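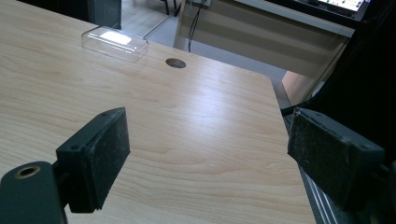
Teaching a robot by hand just got a proper home at Rorkach. The workshop has opened its new demonstration room, where people show machines how to do small household and packing jobs by doing the jobs themselves. You pick up a hand-held gripper, squeeze, move, let go, and the motion gets recorded so a robot arm can learn from it later. The first set of tasks is called Min, and it's all about light, awkward things that sit flat on a table. A clear plastic box lid on pale wood is a great case: it's see-through, it catches the light as a bright white patch, and there are only thin edges to get hold of between the two black pads. Anyone who has tried to peel a lid like that off a counter with two fingers will know the feeling!

Kilian Hubmann runs the room and has been pushing for it for a long while. His view is that people already know how to do these things, and that the quickest way to get that knowledge into a machine is to let them do it with a tool that has the same fingers the machine has. "I used to write out every move," he said. "Go down, close, go up. Then my niece came by, picked up the gripper, and lifted a lid in a way I'd never have thought of. She slid it to the edge of the table first and pinched it from there."

That trick is now in the set, along with plenty of others. Min has 334 recorded demonstrations so far, and 113 of them are lids alone (the rest are sponges, flat boxes, spoons and folded cloths). Hubmann wants every task shown by several different people, left-handers included, and he likes it when they disagree about how it should be done. Some press one corner down so the other comes up. Some go in very low and close slowly. A few are so fast you have to play the recording back to see what they did.

The other half of the project is remote control, and it's led by Lama Khalaf. Her setup, Urkow, lets a person steer a full arm from a desk across the room, watching through the arm's own camera on a screen. It's slower going than the hand-held tool. A beginner can record 60 demonstrations in a morning by hand, while a morning on Urkow gives far fewer, and people come away from it with stiff shoulders. Khalaf loves it anyway. With remote control you find out right away what the arm can't reach, she says, and you stop asking it to bend like a wrist.

She also thinks the two methods belong together. Her plan is to use the hand-held recordings for the bulk of the learning and then bring in a smaller batch from Urkow for the parts that go wrong, mostly the last bit of a grasp, when the pads are nearly touching the object and the camera can't see much of it. Shiny and see-through things are the worst for this. Glare moves as the gripper moves, and an edge that was clear a moment ago is gone.

We had a go with both, and the hand-held gripper is a joy. It takes a few tries to stop looking at your own hand and start looking at what's between the fingers, and after that it feels quite natural. Urkow is harder! Our first lid went skating off the table. The second one stayed put, and we were far too proud of it.

Stondance, which makes storage boxes and has an obvious interest in lids, is lending parts in several sizes for the next round. That starts in July and will add drawers, zip bags and the small round caps that roll away when you so much as look at them.

Sessions are open to anyone over 16, and you don't need to know a thing about robots. There are 80 places for July, each lasting an hour, with a short practice run at the start. Sign up at the Rorkach front desk or through the workshop's page. Bring reading glasses if you use them, tie back long hair, and tell Hubmann if you're left-handed, as he'll be delighted.

Posted 2020-06-27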